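Stidurley Hall: premises safety inspection, ground floor and kitchen
Completed checklist with comments

Date of inspection: 31 March 2021
Inspection reference: 1723
Areas covered: entrance and corridor, main room, kitchen, crockery store, rear yard
Areas not covered: roof space, boiler cupboard (locked, key not on the board)
Next inspection due: May

Marking: Pass, Action needed, Not applicable. Comments are given where the mark alone does not say enough.

1. ENTRANCE AND CORRIDOR

1.1 Front door opens fully and closes unaided. Pass.
1.2 Door mat flat and not fraying. Action needed.
Comment: The left corner has lifted again. Tape has been used before and does not last in damp weather. Replace with a mat that fits the well.
1.3 Lighting works at both switches. Pass.
1.4 Corridor clear for its full width. Action needed.
Comment: Stacked chairs outside the main room reduce the width by the fire door. Same comment as last time. The chairs belong on the trolley in the side bay.
1.5 Notices up to date. Pass, apart from the first aid notice, which still shows the old telephone extension.

2. FIRE SAFETY

2.1 Extinguishers in place, pins fitted, gauges in the green. Pass.
2.2 Service labels in date. Pass. The one by the rear door runs out first and should be booked in with the others.
2.3 Fire blanket in kitchen reachable without leaning over the hob. Action needed.
Comment: The blanket is mounted behind the hob. It needs to be moved to the wall beside the kitchen door. Two screws and a plug each side, no tiling involved.
2.4 Emergency lights tested. Pass. The unit over the rear exit was slow to come on and was tested a second time without trouble. Watch it.
2.5 Rear exit opens with one push. Pass.
2.6 Alarm panel clear of faults. Pass.

3. MAIN ROOM

3.1 Floor sound, no raised boards. Pass.
3.2 Tables: locking catches engage. Action needed.
Comment: Five of the folding tables have catches that slip under a firm push. They have been tied together with red string and should stay out of use until repaired. Spare catches are a stock item from Lesent.
3.3 Chairs: no splits, loose bolts or missing feet. Pass on all 56.
3.4 Window restrictors fitted and working. Pass.
3.5 Radiator covers fixed. Pass. One screw tightened during the visit.

4. KITCHEN

4.1 Worktops free of cracks and open joints. Pass. The sealant behind the sink is black in places and wants cutting out before long.
4.2 Hot water warning sign above sink. Pass.
4.3 Hob and oven controls legible. Action needed.
Comment: The numbers have worn off the oven dial. Anyone who does not know the oven is guessing. Vollero supply the dial as a separate part, so the whole panel need not be bought.
4.4 Extractor filter clean. Action needed. Greasy to the touch.
4.5 Knives stored in block or sheath. Pass.
4.6 Plugs and leads undamaged. Pass. The urn lead has been shortened and no longer hangs over the edge.
4.7 Fridge temperature record kept. Pass, with gaps. A blank day should be marked "closed" if the hall was closed.

5. CROCKERY AND SERVING WARE

5.1 Plates, cups and bowls free of chips and cracks. Action needed.
Comment: Chipped cups have been put back on the shelf with the good ones. Check the rim and the foot of each piece, as chips on the foot are easily missed and will scratch the tables. Anything doubtful goes in the marked box under the hatch.

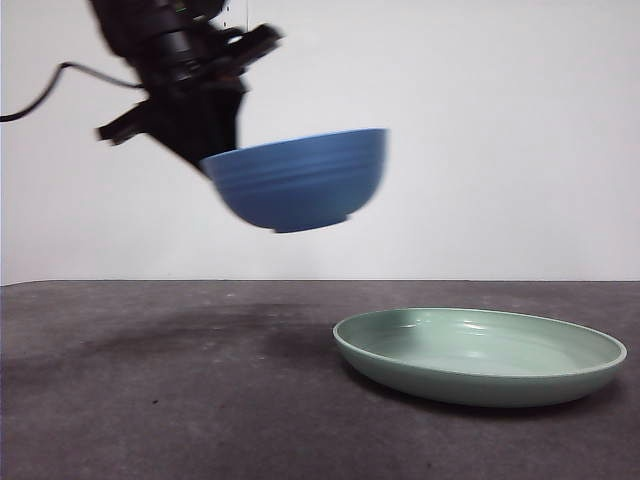 Item 5.1: blue ceramic bowl with ridged outside and narrow foot ring.

5.2 Heavy items stored between knee and shoulder height. Action needed.
Comment: The large serving dishes are on the top shelf and can only be reached from the step stool. Move them down and put the paper goods up there.
5.3 Stacks stable and not too high. Pass for plates. Bowls should be stacked lower, by size, with the deep ones kept apart from the shallow ones.
5.4 Shelf brackets secure. Pass. The shelving is the Arancibia unit, asset number 2224, and its load label is still readable.
5.5 Breakages kit present (brush, pan, thick gloves, lidded bin). Action needed. Gloves missing.

6. REAR YARD

6.1 Path free of moss and loose slabs. Action needed. Green and slippery along the wall. Scrub before the yard is next used.
6.2 Bins closed and away from the building. Pass.
6.3 Outside light working. Pass.
6.4 Gate latch works from both sides. Pass. Stiff, oiled during the visit.
6.5 Ramp handrail firm. Pass.

ACTIONS IN ORDER OF URGENCY

Straight away: 1.4 chairs in corridor, 2.3 fire blanket, 3.2 table catches (tables already withdrawn), 5.5 gloves.
Within a fortnight: 4.3 oven dial, 4.4 extractor filter, 5.1 chipped crockery, 5.2 heavy dishes, 6.1 path.
Before the next inspection: 1.2 door mat, 1.5 first aid notice, 4.1 sealant.

Write the completion date beside each item on the office copy. Items 1.4 and 5.1 will be looked at again first. The boiler cupboard key should be back on the board by then so that the cupboard can be included.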